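2024-07-31

Switched phones today. The old Shehu still makes calls, but the battery was giving out by lunch and the last update came in March. The new one is a Lallness, the smaller of the two they sell. I paid 685 for it at the Junomley shop, with the case thrown in.

Moving everything over took most of the morning. Contacts and messages went fine. Photos stopped at 1,314 and would not go further until I turned off the screen lock on the old phone.
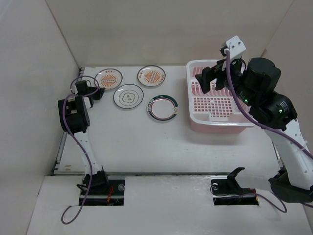 First impressions

It's lighter than the Shehu and the side button is too high for my thumb. Screen is good outdoors. The speaker is thin, worse than what I had. I set the text one size up and turned off the news panel, which came back after a restart, so I turned it off again.
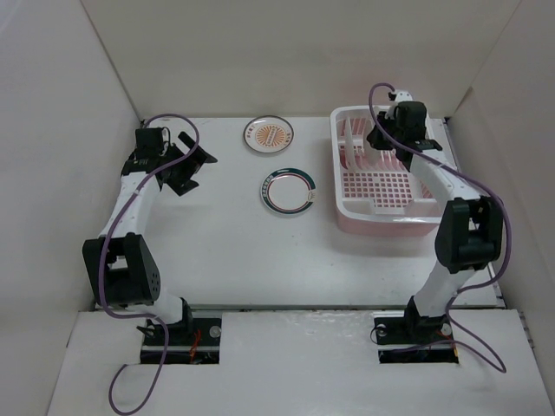 Battery is what I bought it for, so I wrote down the level every hour from noon. It lost 3 percent in the first hour with the screen mostly off, more once I had maps running on the walk back. I'd like a stand for the desk while it charges. A pink and white dish rack like that one would hold a phone upright between two slots, and the cable could come up from underneath. The stand in the Sovitmont catalog costs more than I want to spend on a piece of bent metal.
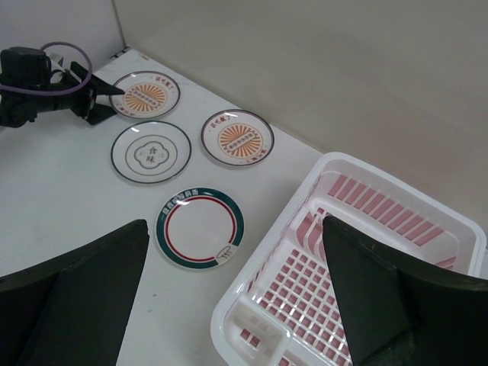 Last changed: same day, evening

Added after supper: the alarm didn't carry over, had to set it by hand. Camera is slow to open. Still need to clear 200 old voice notes off the Shehu before I wipe it.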